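Looking After a Wooden Table
Posted January 2018

My grandmother fed her kitchen table twice a year, the same as she fed her roses, and I have kept it up ever since I inherited the thing (it seats six if nobody minds elbows!). All you need is plain mineral oil, an old cotton undershirt and an evening when you can eat supper on your lap.

Wipe the top with barely soapy water and let it dry overnight. Then rub in the oil, going with the grain, and leave it 60 minutes before you buff off whatever hasn't soaked in.

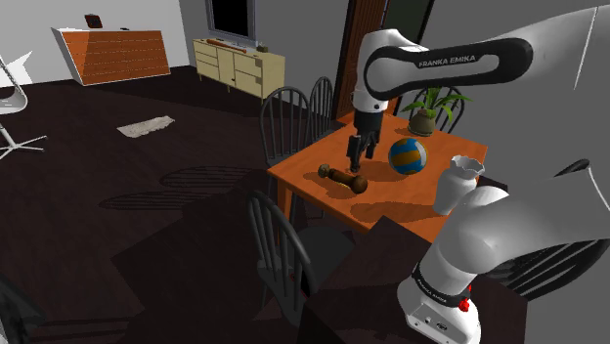
An orange-toned wooden dining table.

Rings and rough spots want a light sanding first. I use 300 grit and a very gentle hand, and I do stop for tea, or I get carried away and make a dip.

My neighbor Isla McKinnon swears by beeswax on top, and it does smell lovely. 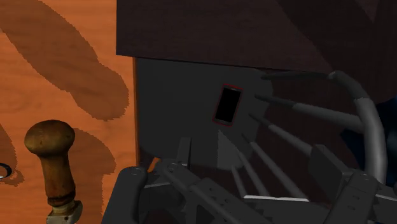 Do spread your oily rags flat outdoors to dry, please, and never leave them in a heap, as some oils can heat up and catch fire. Mine go over the fence. Next time, in March, I'll get to the chairs, and that squeak Rhun keeps writing to me about.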